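# Write the tolerance down before the first cycle

Most written rules for tabletop robot work are rules about the robot. They cover joint speed, stopping distance, payload and who may stand where. These are necessary, and I have no quarrel with them. My complaint is with how little the same documents say about the task. A cell can meet every line of its safety file and still produce results that can't be compared with those of the cell next to it, as neither one recorded what it was asked to do in terms a third party could check.

The Jarkard handling guideline, which several small integrators now copy into their own procedures, shows the problem well. It gives four pages to guarding and one sentence to the workpiece: "Objects shall be representative of the intended use." Representative how? A full bottle and an empty bottle of the same shape are different objects to a gripper. So are a bag with air in it and a bag that has been squeezed flat.

I would start with a start-state rule. Before a run is counted, the layout should be compared against a written layout, with a stated tolerance for position and rotation. The tolerance can be wide. A task meant to test recovery from disorder should have a wide one. What matters is that the number exists before the first cycle and doesn't move afterward. At Suduvo, a review of 1,691 logged pick attempts found that 265 had no recorded start state at all. Those attempts were still included in the reported success rate. I don't think anyone acted in bad faith. The procedure didn't ask for the field, so the field was left blank.

The second rule concerns containers. Operators tend to treat a basket or bin as background, when it often decides the outcome. Wire mesh can catch a fingertip. A solid wall blocks a side approach and may block a sensor's view as well. An open front permits a low, level reach that a closed front rules out. A change of container should therefore be treated as a change of task, with a new identifier and a new baseline.

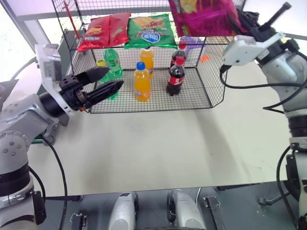 Mixed goods need particular care. Rigid bottles and soft snack bags in the same workspace call for different grip widths, different closing forces and different definitions of a good grasp. For a bottle, a reasonable test is that it doesn't slip or tilt past a set angle during transport. For a bag, slip is harder to define, since the film moves over the contents even when the grip is sound. A single pass mark for both will be too strict for one and too loose for the other. Report them separately. If a combined figure is wanted, publish the weights.

Crowding should be recorded as well. When one bottle stands in front of another, the second pick depends on the first, and the two shouldn't be scored as independent trials. The same applies to anything resting on top of a container. If an item has to be removed before another can be reached, the required order belongs in the task sheet. If the order is left to the controller, the sheet should say that too.

Two-arm cells add a further gap. Very few procedures state which arm owns which part of the workspace, or what happens in the region both can reach. Shabalala's internal practice is the best I have seen: each arm has a default zone, the shared zone requires a claim before entry, and the claim expires if the arm stops moving. It costs some cycle time. It also makes a fault log readable, which the usual practice – a general instruction to "avoid interference" – does not. Cable routing should be in the same section. A loop that is harmless in one posture may not be in another, and the inspection should cover the full range of motion and not only the home position.

The usual objection is cost. Nomlow raised it in October, when a draft of these rules was circulated, and argued that a full task sheet would double setup time for short runs. For a run of ten cycles that may be correct, and I would exempt such runs provided their results are never quoted as rates. For a run of 1,000 cycles the argument is weak. The sheet is written once, and the start-state check can be done by overlaying a reference picture and rejecting what falls outside tolerance.

A better objection is that tight task rules reward systems tuned to one layout. I accept the risk. The remedy is to specify the variation: state the set of layouts, draw from it by a fixed method, and keep the draw with the results. Loose rules hide overfitting just as easily, and leave no record from which it could be found later.

None of this requires a new standards body. An annex of two pages to the existing guideline would cover it, with one page for the task sheet and one for the rejection criteria. The next Jarkard revision has room for both.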